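Hultum Publishes Results of Hand-Held Gripper Comparison on Clear Acrylic Parts

Durdale, Saturday, March 28, 2026 — Hultum today released the results of a comparison of fingertip pads for hand-held grippers, carried out on clear acrylic sheet and display stands. The work took place in February at the company's test room in Durdale. The full record, with setup notes and a table of every attempt, is free to download.

The comparison covered 4 pad types and 192 scored attempts. All of them used the same pair of hand-held grippers, worked by one operator with a gripper in each hand. Only the pads were changed between sets.

Hultum makes fingertips, mounts and cable kits for labs and small automation shops. Customers who handle glass and plastic have been asking the company for pad advice for more than a year. Until now the answer was based on bench pull tests, in which a flat coupon is clamped and drawn out with a scale. Those tests are repeatable, but they say little about a large sheet held by its edge, where a small twist at the wrist becomes a large movement at the far corner.

Clear sheet also causes trouble for cameras. A polished edge shows up as a bright line from one angle and almost disappears from another, and the face of the sheet carries reflections of the operator and the room. The test was planned so that the grip and the view of the grip could be looked at together. 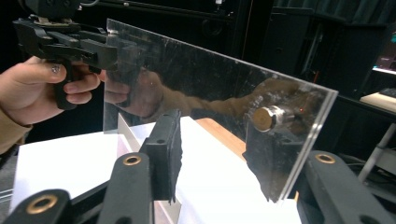 Each attempt had three parts: close on the edge, lift, and set down. An attempt passed if the sheet left the table and came back to it with no slip that the reviewer could find in the recording. Attempts that ended with the sheet down safely but turned in the pads were marked as partial and listed separately. The operator was not told which pad set was fitted, although the softer pads can be told apart by feel and the report says so.

The pad types were a hard flat pad, a hard pad with a fine texture, a soft flat pad and a soft pad with a center groove. Texture helped on the first lifts of the day and helped less as the sheet picked up dust and finger marks. The soft flat pad had the fewest slips. It also had the most partial results, as the sheet tended to settle at a slight angle once the pads took up the load.

Two-handed lifts gave the widest spread of results. With one gripper at each end of an edge, a difference in timing between the hands puts a twist into the sheet, and the hard pads let go sooner than the soft ones. Hultum had expected the grooved pad to do best here. It came third, behind both soft flat and hard textured.

"We would have recommended the groove to anyone who asked us in January," said Lanying Luo, who ran the test for Hultum. "For thin sheet held by the edge, we don't recommend it now. For rods and posts we still do."

Scoring was done twice. The first pass used the view from the head camera and the second used the views from the cameras on the grippers. The two passes disagreed on 69 attempts, most of them cases where the head view looked clean and the gripper view showed the edge creeping between the pads. The gripper view was used for the final score in those cases. Hultum's earlier pad tests had been scored from a single head-height view, and the company is now going back through them.

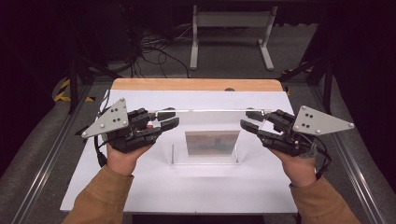
Boyang Deng said the disagreement between the two passes was the most useful part of the report and ought to have been moved to the first page. Deng added that a single overhead view is still common in small labs, mostly on grounds of cost, and that teams working with clear parts should plan for a close view before they spend money on new pads.

The report also covers wear. Hard pads were kept on for a full set of attempts without cleaning, then wiped with a dry cloth and run again. Wiping brought back part of the lost grip. Soft pads were harder to clean and held on to fine grit, and Hultum advises checking them before they are used on polished faces.
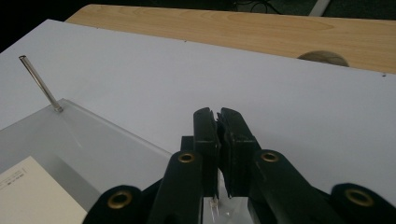
Gripper with its jaw pads almost closed, beside a clear acrylic panel.

No change to the gripper linkage was tested, and the report makes no claim about closing force beyond the notes on setup. Room lighting was left as it was. Bright reflections on the table were a problem for one automatic edge-finding script, and its output was dropped from the scoring. The script and its settings are included in the download for anyone who wants to try to improve on it.

The recordings come to 3,025 short clips, cut so that each one holds a single close, lift or set-down, with practice runs and repeats included. Clips are sorted by pad type and by camera view. Practice runs are labeled and were not scored.

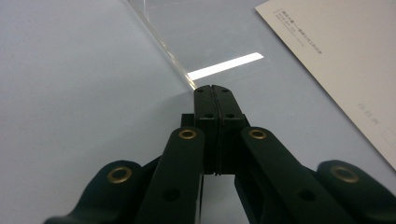

Starting position mattered more than the team had planned for. Attempts that began with the fingertips closed and lined up with the base of the sheet took longer than those that began open, but they slipped less often. The report suggests that operators new to the tool start closed and move to an open start once they can judge the distance.

A second round is being prepared with Billusix, which will supply a coated version of the soft flat pad. It will use the same sheet sizes and the same scoring method. Qiu, the Hultum software package used to line up the camera views, will be updated before that round begins so that two reviewers can score the same clip without seeing each other's marks.

Pad sets used in the comparison are available from Hultum as single pairs or as a full kit. The report, the clips and the scoring sheet can be requested through the Hultum press office in Durdale.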